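The Bottle Episodes

The contract with Drernalier asked for 2,436 accepted episodes of one thing: a bottle leaving one arm and arriving at the other. Dagný Mogensen had written the acceptance rules herself. An episode began with both arms at rest and ended with both arms at rest. In between, the operator could do as she pleased, provided the bottle did not touch the wall.

Bergþóra Blöndal was the operator. She sat behind a partition with a leader handle in each hand and watched the table on a monitor. The arms copied her with a delay of two frames. She had stopped noticing the delay in February.

Each episode ran for 12 seconds. Between episodes she moved the mugs and cartons by hand, according to a layout sheet printed by a program called Sostach. The sheet gave a position for every object and a margin of error. Sostach did not care what the objects were. It had once put a mug on top of a mug, and she had done it, and the episode was accepted.

"You're throwing it," Dagný said. She had come in with the review list.

"I'm releasing it early."

"The velocity trace shows a free segment. No contact on either side."

"How long?"

"Long enough for the filter to flag it."

Bergþóra set the handles in their cradles. On the monitor the arms settled. She asked whether the rules said anything about contact, and Dagný read them through, standing, from the top. They specified rest, duration, the wall, and the lighting. They did not specify contact.

"How many like this?"

"I haven't marked them. It started when I got tired of the slow way."

Dagný sat down at the second desk and opened the log. The early episodes were careful. The left arm carried the bottle across, the right arm closed on it, the left arm opened. The motion had a pause in the middle where both grippers held on. Over the following weeks the pause grew shorter. Then it was gone, and a gap stood in its place.

The model had been training on all of it. Grirkum, the evaluation rig in the next room, ran a fresh checkpoint every night, and its success rate had been falling. Dagný had blamed the camera calibration and had spent two days redoing it. She did not mention this.

"I can filter them out," she said. "We'd be short."

"Or you keep them and give them a label."

"What label?"

Bergþóra thought about it. "Early release."

Dagný added a column to the log. She typed the name, set the default to false, and went back to the first flagged episode to look at the still. The file was dated October 12, 2024. She changed the value to true, saved, and opened the next one.

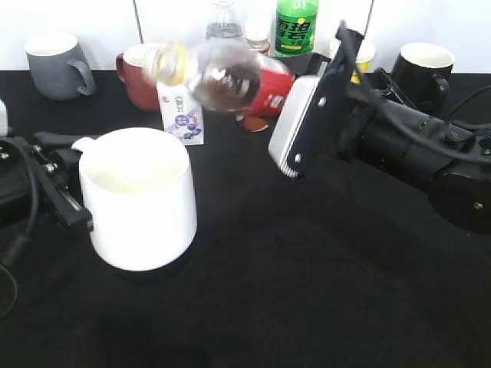
Flagged episode, column value: true.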